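Nov 17, 2020

Shelf day! I have been looking forward to this since July, when I first wrote "little shop display" on the back page of this diary and then did nothing at all except move the note to a fresh page every few weeks. Today I finally got to play store, and I loved every minute of it.

I had the morning to myself after the Etstead bus dropped me off, so I started by reading my old notes over a cup of tea. Most of them were grand plans for a whole wall of shelves. I'm glad I waited, because I don't want a wall anymore. I want one small stand that a person walks up to and wants to take something from. There's a kind of corner store I grew up with (the one on Quezada Street, long closed now) where the counter had a tiny rack of treats right at the height of a kid's nose, and I think that rack did more business than the rest of the place put together. That's the feeling I'm after.

The clear tiered stand is perfect for it. I went back and forth over clear or white for ages, and clear wins by a mile – you see the packages and hardly notice what's holding them up. I kept the arrangement small on purpose. My first instinct is always to cram things in until it looks like a yard sale, and I had to talk myself out of it more than once.

The brown tabletop is a good match too. It has its scuffs and creases and little pale specks, and I like it better for them. Something brand new and shiny would have made the goods look cheap.
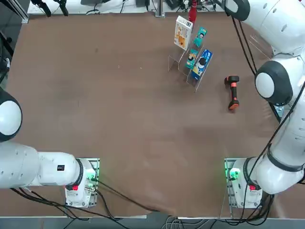
What I want to try next

Tiers by size. Small things low, tall things at the back, the way they do it at Dolineo. I stood in front of their tea display for so long last week that I missed my bus and had to wait 33 minutes for the next one. Worth it!

Tiers by color. Probably a mess, but I want to see it once. If it's awful I'll put everything back.

Price cards. I cut 30 of them on Sunday night, far too many for one little stand, and my handwriting gets worse as the pile goes on. The first few are lovely. I might use the bad ones as bookmarks.

A second stand, maybe. Curkeck has the same kind in a lower version, two tiers, and I keep going back to look at it. I'm not buying it this month. I'm writing that down so I have to stick to it.

Later, after supper

Still thinking about shelves. I drew the Quezada Street counter from memory and got as far as the rack and the big jar next to it, and then couldn't remember which side the door was on. Left, I think. I'll try the size arrangement first thing tomorrow, before the phone starts, and the price cards after lunch. Need tape.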